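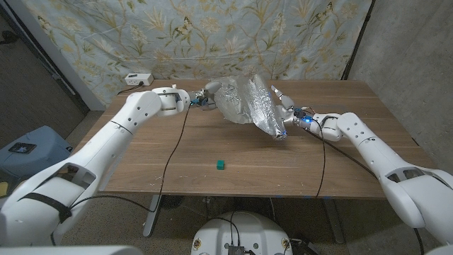
Two robot arms hold a clear plastic bag of crumpled aluminum foil over a wooden table.

Cladex Releases Gavari 50 Neutral Density Filter Set

BRORKDALE, Apr 1, 2019 - Cladex has released the Gavari 50, a set of four glass neutral density filters for landscape photographers who work with long exposures. The set covers three, six, ten and 15 stops.

Each filter is 100 mm wide and fits standard slot-in holders. The glass is coated on both faces to limit reflections between stacked filters. Color shift was measured on 60 production samples under daylight, and white balance settings for each density are printed on the inside of the case.

"Most complaints we get on ten-stop filters concern a blue or magenta cast in shadow areas," said Francine Dufour, product manager at Cladex. "We changed the coating order to reduce it. A small warm cast remains at 15 stops and can be corrected in the raw file."

The first production run is roughly 1000 sets. Orders ship from the Brorkdale warehouse. A matching polarizer is planned for October.

Filters are also sold singly. Existing Gavari holders accept the new glass without an adapter.

Press contact: Selim Bozkurt, Cladex, Brorkdale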